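Visit report: Vikia two-arm bench kit, Mollel demo room, Allthorpe

Purpose of visit

Our lab at Ciltley has been looking for a two-arm bench setup since the spring, mainly for teaching and for small handling trials that do not justify time on the big cell downstairs. Mollel offered a half-day session at their demo room in Allthorpe, and I went in October with a list of questions from the group. The offer under review is the Vikia kit in its full version: two arms on a common rail, grippers, wrist cameras, a fixed camera, the control software, and a support contract.

I arrived shortly before 9 a.m. Parking is behind the building and the entrance is on the far side, so allow a few extra minutes. The demo room is on the ground floor, next to the assembly area. Noise from assembly carried through the wall most of the morning, which made it hard to judge how loud the arms are. I would guess they are fine for a shared office, but this should be checked on our own floor.

What is in the kit

The arms come pre-mounted on an aluminum rail base. Mollel ships the base in one piece and the arms are already cabled to it, so the buyer places the unit on a table, levels it, and connects power and the computer. The table is not included. The enclosure frame is a separate line on the quote, as are the panels. Customers who already have a profile frame can keep it and save a good part of the cost. We have one from the old conveyor rig that would probably fit after the uprights are shortened.

The grippers are two-finger parallel types with replaceable finger pads. The pads are held by screws from the back, and changing a pair took the demo staff a little under five minutes with the arm in its service pose. I asked for the wear figure. The sales sheet gives 1000 hours for the standard pad at moderate grip force, with no statement of what moderate means. I have requested the test conditions in writing.

Software release 2 was installed during the visit. Release 1 is still supported but no longer sold. The main change is that both arms now share one program timeline. In the earlier release each arm had its own program and the user had to insert wait commands by hand, and several early customers had trouble with it.

The sorting task

Mollel's standard demonstration is a color sort with toy building bricks. Bricks are spread on the table in no fixed order, and the arms place red ones in the white bin, yellow ones in the teal bin, and blue ones in the yellow bin. The mismatch between brick color and bin color is deliberate according to the staff, as it keeps the bin from being confused with the part. I found it took some getting used to when watching.

I asked to see the task taught from the beginning, and this was done. The operator guides the arms through a handful of picks for each color, and the system stores the wrist view along with the joint positions. Teaching is quick. Most of the time goes into resetting the table between runs, a point that the brochure leaves out and that matters for our staffing.

Picks are made with the fingers closing on the two long sides of the brick. For upright releases the brick is held over the bin and let go from a low height.

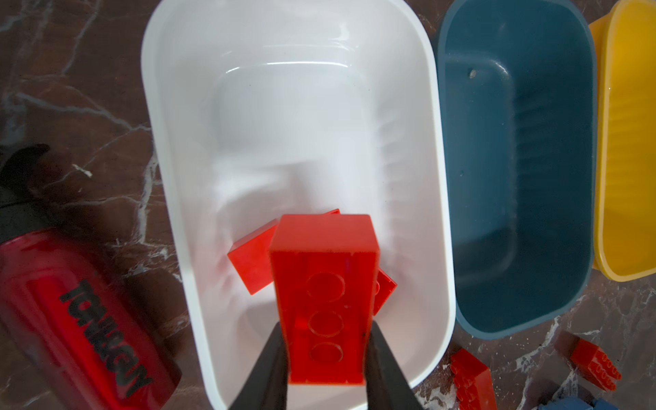
Release height can be set per bin. The default was kept for all runs I watched. A lower setting would reduce bouncing, at the cost of a slower cycle and more risk of touching bricks already in the bin. There is a fill estimate in the software that is supposed to raise the release point as the bin fills up. It was switched off at the time of my visit, and the staff described it as still under test. We should treat it as absent for purposes of comparing quotes.

The wrist camera sits close to the gripper and has a wide view. Gloss is a concern. The bins and the bricks in the demo are all shiny plastic, and with the room lights on full the live view showed strong highlights on rims and flat faces. The color classification did not seem to suffer from it. The grasp point did in a few cases, mostly with bricks lying on their side, where the software had to choose between a flat face and a studded one. When this happened the arm paused, backed off, and tried again from another angle. A second retry was rare in the runs I watched.

We ran one batch of 50 bricks with me keeping the log. Two were dropped outside the bins and had to be put back by hand. One red brick went into the wrong bin. All others were placed as taught. No batch was stopped by a fault, although the operator paused once to move a brick that had rolled up against the rail. I do not regard one batch as enough to base a rate on, and I would ask for a longer run under our own lighting before ordering.

Two arms at once

The question most people in the group sent me with was whether the second arm earns its price. For plain sorting, the gain is modest. The arms share the space above the bins, and the planner gives that space to one arm at a time when their paths would cross. In practice one arm deposits while the other waits over its next brick or returns to the front of the table. With bricks spread evenly, the waits are short. With most bricks on one side, the far arm does very little.

The crossing rule can be relaxed by entering separate zones. Each zone is drawn on the fixed camera view with the mouse, and this part of the software is well made. The zone edges can be moved while the program is stopped, and the change takes effect on the next start without a new calibration.

Where two arms will help us is in handover tasks and in holding a part with one gripper and working on it with the other. I was shown a short handover routine. It was taught in advance, so I cannot comment on how long the setup takes. The transfer itself was slow and steady. 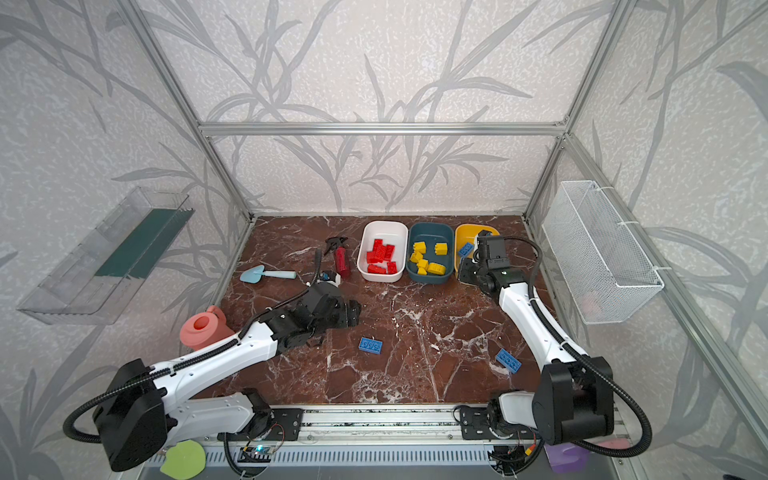

Reach is sufficient for a table of ordinary depth. The back row of bins was within easy range of both arms, and the front edge close to the rail was the more awkward area. Bricks lying very near the base could be reached only with the elbow folded far back, and the planner skipped some of those positions. The manual recommends leaving a clear strip along the rail. For our use this means the working area is smaller than the tabletop, and the drawings we send to Mollel should show the strip.

Cable routing is external, in corrugated tubing along the links. This makes service simple, and the tubing can be replaced by the customer. It does add bulk around the joints, and anything mounted on the side walls of the enclosure has to stay outside the sweep of the elbow. The staff advised us to jog both arms through their full range by hand before fixing shelves or baskets.

The wallpaper lining used on the demo enclosure is an option that can be ordered in several prints. Mollel uses patterned backgrounds to check that the vision functions do not depend on a plain wall. We would order plain panels and add our own covering if a trial calls for it.

Controls and safety

The stop button is wired directly to the arm power supply. After a stop, the arms hold position for a moment and then settle on their brakes, with a small drop at the gripper. It is enough to press a held part into the bottom of a bin if the stop comes at a bad time. This should be in the student instructions.

There is no light curtain in the standard offer. The open front of the enclosure is covered by a speed limit and a force limit, both set behind a password. Our safety office will need the limit values and the test report. Mollel agreed to send both.

Startup took longer than expected. From power on to first motion, including the homing of both arms and the camera check, I noted 7 minutes. A restart after a stop is much faster, as homing is skipped if the arms have not been moved.

Support and terms

The contract includes remote help during working hours and one on-site visit in the first year. Spare pads, tubing and gripper fingers are stocked at Allthorpe. Motors and joint units are built to order, and the lead time stated to me was roughly six weeks. I asked for one joint unit to be included in the spare parts package and was told this could be quoted.

Training is a single day on the customer's site. The agenda I saw spends the morning on mounting and cabling, much of which does not apply if Mollel does the installation. We should ask for that time to go to zones and handover teaching.

Open points for Ciltley

Wear test conditions for the finger pads.
Limit values and test report for the safety office.
Status of the bin fill estimate and the date it will be released.
Price of the kit without the frame and panels, using our existing profile.
A sort run of several hours with our own parts, including some with a matte surface. A box of sample parts can be sent to the demo room at no charge.
Whether recorded wrist and fixed camera data can be exported without the paid add-on. I was given two different answers to this during the morning and have asked for the correct one by email.

The quote is valid until the end of the year. I have put the sales sheet, the draft contract and my batch log in the project folder.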